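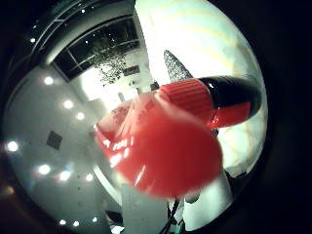
Figure 1. Bottle with a red cap, a ribbed red collar and a black body, seen from the cap end.

4.2 Bottles and other upright items

The second group of items in our inventory are the small bottles. In the earlier work on kitchens in Meltesthorpe (Section 2) they were put together with jars and tins, under the common name "containers". We found this grouping too wide for a shared work table. A jar is normally left where it was last used, and it can stand there for days. A small bottle is moved much more often, and in the diaries it is also the item which people most often write that they could not find.

We describe each bottle by three features: the cap, the neck or collar, and the body. The colour is noted separately for each of them. The bottle in Figure 1 is a clear case, as the red of the collar comes again in the band on the lower side of the black body, and the cap is red too, although lighter where the light goes through it. Bottles of this kind were coded "two-colour, repeated". Where the cap had a colour which was found nowhere else on the bottle, the code was "two-colour, single". The brand was not coded. Participants of the Cakano group rarely used it when they asked each other for an item; they said "the red one" or "the black one with red", and the second form was used mainly when more than one bottle with a red top was on the same table.

The surface on which the items are put down has also some importance. The table in Figure 2 is long and white, with a faint printed grid, and the cells of the grid could in principle serve as places for single items. In practice the diaries speak very little about cells. People describe a place by the larger things next to it, for example the folded cloths at the back, or the cables which lie in loops on the front part of the table. The container for loose items on the left side is also such a landmark. A bag that hangs over the edge was coded as part of the table, because its contents are reached from the same standing position.
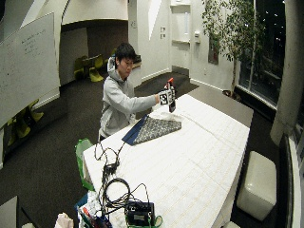 According to Viera Jurčo, the cloths should be treated with more caution than we did in the first version of the coding, since "a folded cloth is a place for one person and rubbish for the next", and a bottle that is put beside it will be lost as soon as somebody takes the cloth away. We accepted this remark. In the final coding, cloths, bags and other soft items are marked as landmarks of the second order, and cables are marked in the same way.

With this change, 1,899 placements were coded in the 12 work sessions held in April. A placement begins when the item touches the surface and the hand has left it. If the hand remains on the item, or if the item is held above the table while the person looks for a free spot, no placement is noted. This rule was taken from Ekanayake without changes. Norbert Sýkora coded all sessions, and the doubtful cases were decided together in a later meeting.

One difficulty remained. Bottles which were laid on their side were entered first as "fallen", but several participants explained that they lay them down on purpose, so that the cap points to the person who will need the bottle next. We therefore use the neutral code "lying" in Table 3, and the older Breten data were recoded accordingly.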